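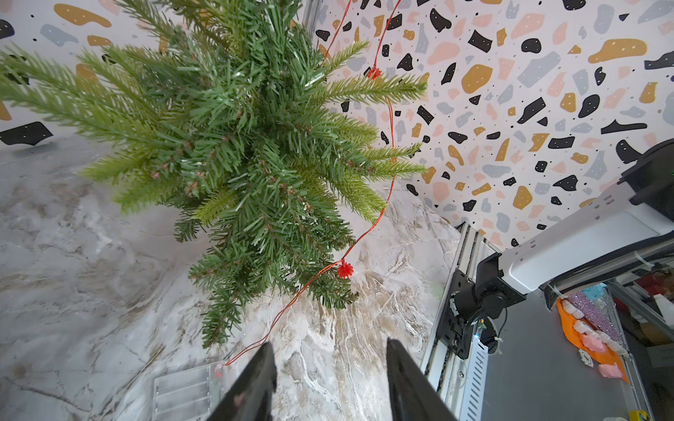 Subject: Re: [cell-planning] Second bimanual cell, budget lines

On Monday, Danish Minhas wrote:
> Rhiannon wants one figure for the second cell before the quarter closes.
> Can we copy the first order line for line? I would also like to drop
> the spare fingers and the wrist cameras' spare cables if we can, and
> buy the wall panels from Trelleditz again.

Danish,

Mostly yes. Changes to the first order as follows.

Arms: same pair, same rail mounting. Nidetti will hold last year's price if both arms go on one purchase order. Splitting them across two cost centres loses that.

Extrusion: order the base rail and corner posts cut to length. We paid for full bars last time and lost two days at the saw. Ramalho charges $30 per cut, which is cheaper than our labour.

Spare fingers: keep them. The string-and-star decorating task on the small tree is hard on fingertips, and lead time from Cleltton is 32 days. I have budgeted $200 for a set.
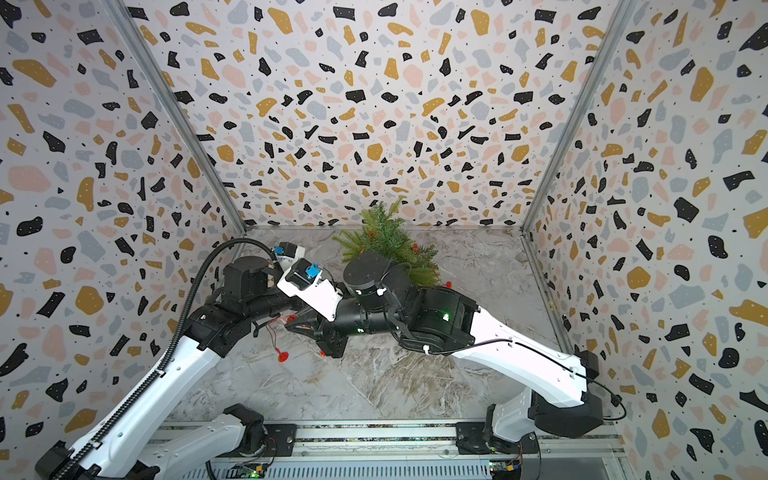
Cable management: add a separate line, $200. Sleeving, clips and ties came out of petty cash on the first cell and never appeared in the total Rhiannon is working from. Both arms work close together over the centre of the floor, so slack has to be set per arm after the task is fixed. Allow a half day of Malou's time for it.

Wrist camera cables: agree, drop the spares. They are stocked locally.

Wall panels: fine with Trelleditz, same pattern, matte finish. Please put the finish on the order in writing.

Still open: whether Grethe's group pays for the controller boards. I have left them in at full cost until she confirms.

Vibeke Laxdal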